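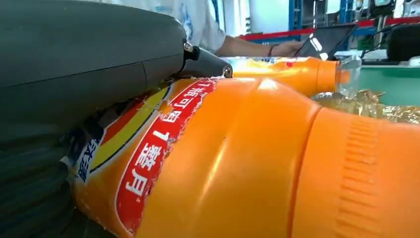

The Kurnix Student Robotics Project invites applications from enrolled students for its next practical course in robot manipulation. The course is organized by the Van Wyk Institute and is open to students of engineering, computer science, design and related subjects. Participants learn to plan, carry out and document handling tasks with household goods. Such goods are harder for a machine than they look: an orange bottle lying on its side presents a glossy curved shoulder, a molded indentation and a ribbed grip section within a short distance of one another, and the approach of the gripper must be chosen accordingly. A large part of the course is devoted to choices of this kind.

Content of the course

The course runs for 16 weeks, beginning in July, and is taught in the Troltau Building. Each participant completes some 448 recorded trials, working with a partner. Trials are divided between picking up, turning, passing from one hand to the other, and setting down. Partners alternate between operating the equipment and keeping the trial log. The log is submitted weekly and is assessed together with the trials themselves.

In the second half of the course, each pair proposes a task of its own and presents the results at the Trorkar Student Competition, where teams from other schools also take part. Entry to the competition is included in the course. Travel is not.

Places and requirements

There are 16 places. Applicants must:

be enrolled in a degree or certificate program for the full length of the course
have passed at least one course in programming, in any language
be available for two afternoon sessions per week, from 2:00 p.m.
complete the laboratory safety module before the first session

Previous experience with robots is not required. Applicants who took part in an earlier round may apply again, but first-time applicants will be given priority. Students under 18 must provide written consent from a parent or guardian.
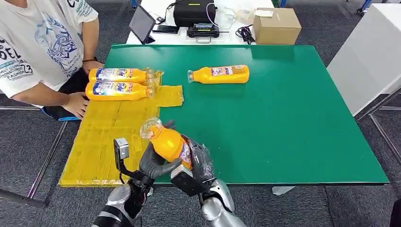

Do participants need to bring their own equipment or materials?

All equipment, test objects and software are provided by the project. Participants should bring a laptop for writing up the trial log, and closed shoes must be worn in the laboratory at all times.

Credit and support

Participants who attend at least 14 weeks and submit a complete log receive two elective credits. A letter of participation is issued on request. A stipend of $1451 is available to students who would otherwise need to reduce paid working hours in order to attend. The stipend is paid in two equal parts, the first in week 2 and the second after the final log has been accepted. Applying for the stipend has no bearing on the selection decision.

How to apply

Applications must include a completed application form, a current transcript and a statement of no more than one page. The statement should describe a practical problem the applicant has worked on, alone or in a group, and explain what the applicant would do differently now. Partners may apply together, in which case each must submit a separate statement and name the other on the form.

Materials are to be delivered as a single file through the student portal, under Kurnix Project, Practical Course. Incomplete applications will not be considered. Selected applicants will be invited to a short interview and a visit to the laboratory.

Questions about eligibility or accommodations for a disability may be addressed to Barrett Kasprzak, Course Coordinator, Room 448, Troltau Building.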